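Home Stories Trails Archive About

Search this site Search Go

The Slow Way to Cavville

Mar 5, 2021 — by Hạnh Vi

My uncle Sang Đàm swore the Grudik was a lazy river, and I believed him, the way you believe anybody who owns two canoes.
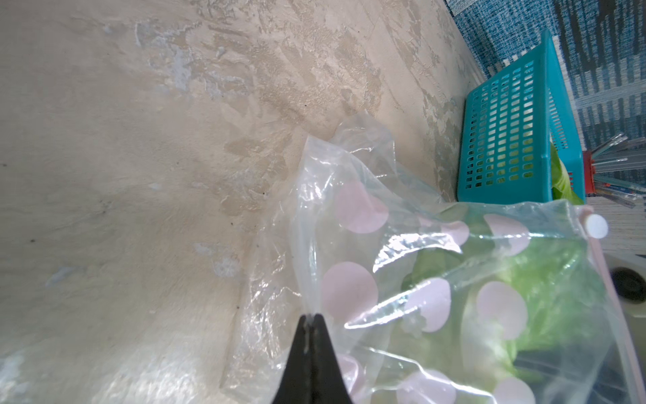

So off we went in September, him in the stern, me in the bow with the map on my knees (upside down for the first hour, it was fine!). It was 60 miles to Cavville and he had given us three days. The water was brown and slow and full of sticks, and we kept pace with one particular log all morning. I named it Triệu after my old gym teacher, who also never hurried for anyone.

Then came the bend at Dristach. I heard it before I saw it — a sound like trucks on a bridge, only there wasn't any bridge.

"Lazy, huh?" I yelled.

"Paddle left!" he yelled back, and I paddled right, and we went through sideways with our mouths open. I lost a shoe and my sandwich. He lost his hat, the one he'd worn in every family photo since I was born.

We pulled up on the gravel and he sat there dripping and looking downstream for a long time. I figured he was sad about the hat.

"There goes your log," he said.

And there went Triệu, right down the middle, with the hat riding on a branch. We jumped back in the canoe and went after it.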